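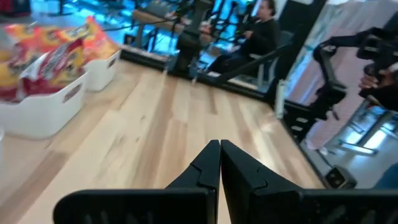
I work in the back office of a food wholesaler, and for 2 years my manager has told us that robots will soon do the picking in our warehouse. So when the Nedevitz lab announced an open day, I took a day of leave and went to see for myself. I write this as a person who knows shelves and cartons, and who knows very little about motors.

The visit began with a talk by Habibur Liyanage. He spoke well, and I wrote down one thing he told us, that a package of noodles is a harder object than a brick. I think everybody who has packed groceries will agree with him. A bag bends, it slips, it makes noise, and the printed side is never the side you have in your hand. In our warehouse a new worker needs a week to stop crushing them.

Then we were allowed to go near the tables, and it is the table I want to write about. The people around me had their phones ready and they wished for speed. I heard the word "slow" many times, in the tone one uses for a bad waiter.
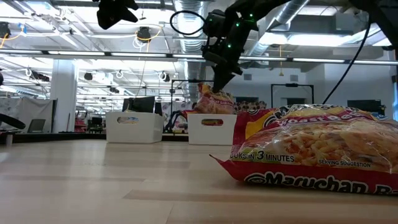 I do not share this complaint. An arm that takes a packet of ramen by its top edge and holds it over a bin is doing a thing I am paid to worry about. When we pay a supplier such as Martens for damaged stock to be taken away, the damage was made by hurry, and the hurry was human. I would accept a slow arm if the soup inside is still in one piece.

What I do not accept is the way such days are presented. The brochure from Loltden, who paid for the coffee, promised that a shop of our size could sort 2,000 articles with such a system. On the table were noodles and white bins. It is a long road from there to our aisle with the glass jars, and I would have liked the brochure to say how long. 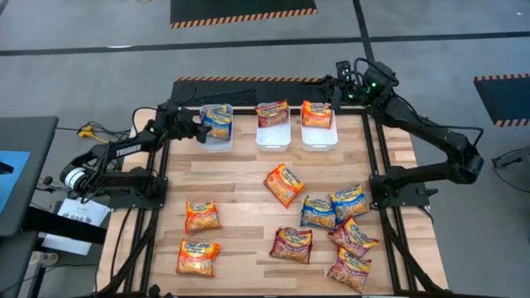

By Kasun Mollah
Opinion, 24/04/2019

I asked Mr. Liyanage which articles he would not give to the arms. He answered without any shame that there were many, and he began to name them: eggs, nets of onions, anything with a loose lid. For me this was the best part of the visit, and it stood nowhere in the program.

My opinion is therefore a simple one. Open days should continue, and more warehouse people should attend them. In our building there are 68 of us, and I was the only one who went. But please let the visitors bring their own goods. I will come again in October with a net of onions and a jar of Indow pickles, and I will stand at the table as long as it takes.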